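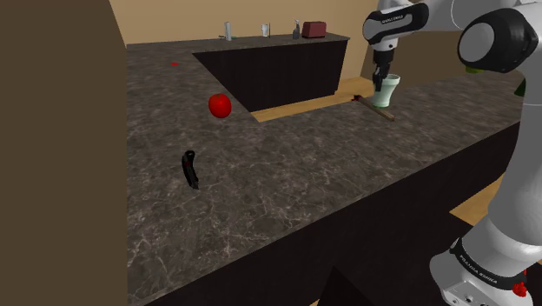

by Colleen Baptiste

The Clident build at the Zatia workshop has moved off the bench for the month and onto the screen. The arm is a rendered one with FRANKA EMIKA on the base, set up in a simulated kitchen with a dark marble counter, and the current job is the green glass. Glasses are harder than apples. The apple is still on the counter to the left, left over from the first task we tried, and it goes back in for every session so the two can be compared.

We have logged 970 runs with the glass. The plan is to stop at 1000 and look at the failures before changing anything else. Most of the bad ones so far come from the grip being set too low on the taper, so the glass tips when the fingers close. Raising the grip point helped. It also brought the fingers closer to the rim, and a few runs now end with the glass knocked over on the way in.

The counter layout has been a nuisance. It wraps around an opening down to the floor, and anything dropped near that side is gone until the kitchen is reset. We thought about filling the opening in, but the real counter we are building in the back bay will have a gap too, so it stays. Objects near the edge now get a second check before the arm moves.

The back bay counter itself is half done. The base units are in and level. The top came from Dantas and was cut on the shop saw in 2 passes, which left a slight ridge that still needs sanding. Please don't leave clamps or glue on it. The mounting plate for our own arm is drilled but not fitted, and the bolts in the tray on top of it belong to that job.

The simulation runs on the Itetti machine next to the laser cutter. Long batches are started at 6 p.m. and are normally finished by morning. If you need the machine in the evening, write it on the sheet and we will hold the batch. The last full one was 504 runs and used most of the disk, so old recordings have been moved to the shelf drive. Check there before asking for a missing file.

Next up is setting the glass down on a marked spot, then the same thing with the toaster moved forward from the back counter to get in the way. After that we go back to hardware. Anyone who can weld thin brackets would be useful in December.

Filed under: Workshop Builds, Robotics

Recent items
Laser cutter: new lens and bed height
Shelf drive cleanup, what was kept
Back bay counter: leveling the base units
Dust collection hose replaced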